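How to label and store homemade syrups and cordials

By Ntombi Dlamini, updated 1/27/22

Most syrups look much the same after a month in the cupboard. Rosehip and plum are easily muddled, and so are orange and apricot. Label every bottle on the day you fill it.

You will need clean bottles with lids that close properly, a funnel, a roll of coloured paper tape, a pen that doesn't smudge and a small notebook.

Wash the bottles in hot soapy water and rinse them well. Glass can then go in a low oven to dry. Leave plastic to drain upside down on a rack, and let the syrup cool fully before you pour it into plastic.

Fill each bottle through the funnel and leave a gap of roughly 2 cm at the top. Wipe the neck with a damp cloth before closing it, or the sugar will glue the cap on. 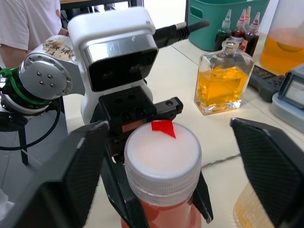 Choose one tape colour for each kind of fruit and stick to it. I use red for berries, yellow for citrus and green for anything with herbs in it. Cut a short piece and press it on the cap, where you can see it when the bottles are packed in a box. The cap must be dry or the tape will lift.

Write the full details in the notebook: the fruit, the amount of sugar and the date of filling. Maëlle Leclerc numbers hers as well, and had got to 183 by last September.

A screw cap can be tightened by hand. With a glass stopper, push it in gently and keep the bottle upright, as it may leak on its side.

Keep the bottles in the fridge and finish an opened one within three weeks. Throw away any syrup that fizzes, smells of yeast or has mould round the neck.

Peel off the old tape before you wash a bottle for refilling. A little cooking oil on a cloth takes off the sticky marks.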